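Kartoffeln dämpfen statt kochen: Anleitung für den Topf mit Deckel

Beim Dämpfen liegt das Gargut über dem Wasser und kommt mit ihm nicht in Berührung. Die Stärke bleibt in der Knolle, die Schale platzt seltener, und der Energiebedarf sinkt, weil deutlich weniger Wasser erhitzt werden muss. Die Anleitung gilt für Gas-, Glaskeramik- und Induktionskochfelder.

Benötigt werden

Topf mit dicht aufliegendem Deckel
Dämpfeinsatz, Füße mindestens 2 cm hoch
Festkochende oder vorwiegend festkochende Kartoffeln in möglichst gleicher Größe
Kurzzeitwecker
Gabel oder dünnes Messer für die Garprobe

Vorbereitung

Kartoffeln unter fließendem Wasser abbürsten, Keime und grüne Stellen großzügig ausschneiden. Stark vergrünte Knollen aussortieren. Knollen mit mehr als 6 cm Durchmesser halbieren, sonst wird der Kern später gar als der Rand. Wasser bis knapp unter den Boden des Einsatzes einfüllen. Salz gehört nicht ins Dämpfwasser, es geht nicht in den Dampf über. Gesalzen wird nach dem Garen.

Ankochen

Topf mit geschlossenem Deckel auf höchster Stufe erhitzen. Sobald am Deckelrand gleichmäßig Dampf austritt, den Einsatz mit den Kartoffeln einsetzen, Deckel auflegen und auf kleine bis mittlere Stufe zurückschalten. Das Wasser muss hörbar sieden, darf aber nicht sprudeln. Erst ab diesem Zeitpunkt läuft die Garzeit.
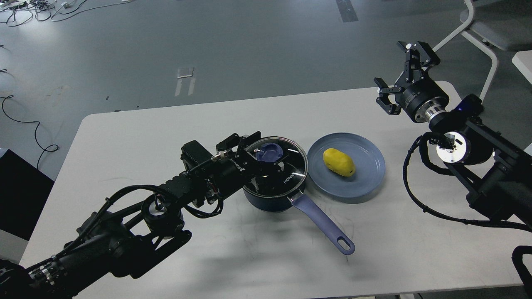
Topf mit Glasdeckel, rechts daneben der Teller.

Ein Glasdeckel erlaubt die Sichtkontrolle ohne Dampfverlust. Jedes Öffnen senkt die Temperatur im Topf und verlängert die Garzeit. Muss der Deckel abgenommen werden, zuerst die vom Körper abgewandte Seite anheben. Knäufe aus Metall nur mit Topflappen anfassen.

Garzeiten

Kleine Knollen: 20 Minuten
Mittlere Knollen: 25 bis 30 Minuten
Halbierte große Knollen: 25 Minuten

Bei Garzeiten über 25 Minuten einmal den Wasserstand prüfen und bei Bedarf kochendes Wasser seitlich nachgießen. Kaltes Wasser unterbricht den Garvorgang.

Garprobe und Ausdampfen

Mit der Gabel in die dickste Knolle stechen. Gleitet sie ohne Widerstand bis zur Mitte, ist die Kartoffel gar. Einsatz herausnehmen, Restwasser abgießen, Einsatz zurückstellen und die Kartoffeln 2 Minuten offen im warmen Topf ausdampfen lassen. Für Pellkartoffeln anschließend sofort schälen, für Kartoffelsalat erst vollständig abkühlen lassen.

Häufige Fehler

Kartoffeln außen weich, innen hart: Stücke zu groß oder zu dicht gepackt.
Topfboden angelaufen oder verfärbt: Wasser vollständig verdampft, Hitze zu hoch.
Wässriger Geschmack: Wasserstand reichte bis über den Einsatzboden.

Reste halten sich abgedeckt im Kühlschrank zwei Tage.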